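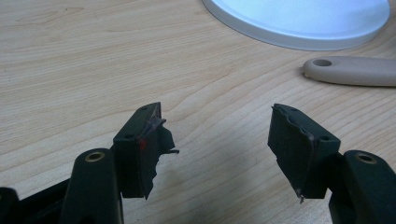 I've been following state politics for a long time, mostly with a mess of browser tabs and a legal pad, so when my friend Ruan Kruger told me to try Noleck I figured it would be one more thing to check. I've had it since October and I love it!

Noleck is a bill tracker. You pick your legislature, type in the subjects you care about (mine are clemency, parole and open records), and it sends you a plain note whenever one of those bills moves. Committee hearing, amendment, floor vote, veto, all of it. The best part is the side-by-side view, with the old wording on the left and the new wording on the right and every changed word marked. I found a rewritten notice period in a parole board bill that I would have sailed right past on paper, and I was on the phone to my senator's office before lunch.

Search is fast, too. I typed in "commutation" and got 67 bills going back several sessions, each with its sponsors and roll calls. You can follow up to 200 at once, and I can't imagine needing more (give me time, though).

A few gripes. The phone version squeezes the side-by-side view into one column, and then it's hard to tell which text is current. Hearing times sometimes show up late on Wednesday night for a Thursday morning session. And the export button gives you a spreadsheet with 12 columns, half of them codes with no key. I wrote in about that last one and got a friendly answer from Otakar Halás on their help desk, who sent me the key as a separate file.

Four and a half stars, and I've already signed up for another year.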